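3.2 Where the eating things end up

The households in this part of the study were asked to set up one meal surface the way they would on an ordinary Friday and to leave everything else where it was. We did not supply trays, mats or organizers. The sheet given to each household listed only the things that had to be within reach of a seated person: a bowl, a dish, something to drink from, a fork and a spoon. The Grullville kitchen is treated at length in this section. It has the least built-in storage of those we visited, and its table does the work of a counter, a shelf and a dining surface.
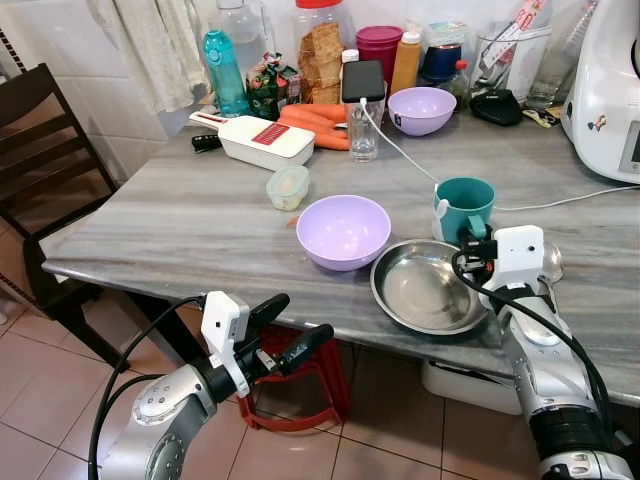
Zornia Working Group on Domestic Storage
Cele Institute for Household Studies, Grullville

Figure 1. Table in the Grullville kitchen, with dishes toward the front and stored goods along the wall.

We divide the surface into three bands. The front band holds what a person eats or drinks from. In Figure 1 this includes a lavender bowl, a round steel plate, a teal mug and a spoon. The middle band holds food and tools for preparing it, among them a vegetable slicer, a knife and a bunch of carrots. The back band runs along the wall and is made up of bottles, jars and canisters, most of them taller than anything nearer the front.

The back band was the most stable in every home. Household members told us that these containers were rarely put away between meals, and in the written logs they account for few of the entries for August. The middle band was the least stable. Items were left there when preparation stopped and were taken up again at the next meal, or pushed back toward the wall when more room was needed.

Small electrical items complicate this arrangement. A phone on its charging cable needs a spot, and the cable needs a path, which may cross the area used for food. We recorded cords as part of the layout for this reason. The Tastard coding sheet, which we used in an earlier form, has no category for them and would place a phone with "other objects" -- a label that hides how much of the surface a cord can claim.

Second surfaces were coded separately. Where a folding table stood close to the main table, we noted which objects were placed on each and whether the two held the same types of goods. The Grullville home has a light-colored folding table near the main one. A teal mug could be found there as well as on the main table, and we therefore coded drinkware by type and position. The folding table also held equipment unrelated to meals. Space under the tables was noted but not scored.

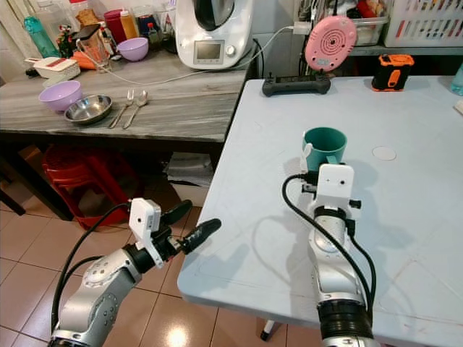
3.3 Spacing of the front band

Our second measure concerns the gaps between the items a person eats with. Layouts were scored from 1 to 10, with a low score for items touching or stacked and a high score for items set well apart. Two coders scored all 64 layouts independently and then met to settle differences. Most disagreements involved flatware, where one coder tended to score the fork and spoon as a single unit.

We settled on treating them as two items whenever a gap could be seen between them. A row with bowl, dish, fork and spoon laid out from left to right therefore counts as four items, even if the flatware lies parallel and close together. 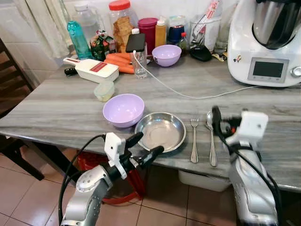 Overhang was scored on its own scale. A rim that passes the edge of the surface, even slightly, was marked as present, and the depth of the clutter behind it was entered in the next column. Our expectation was that overhang would be more common where the middle band was full, as there is less room to slide a dish back. The comparison by household is given in Section 4, together with the scores for the folding tables.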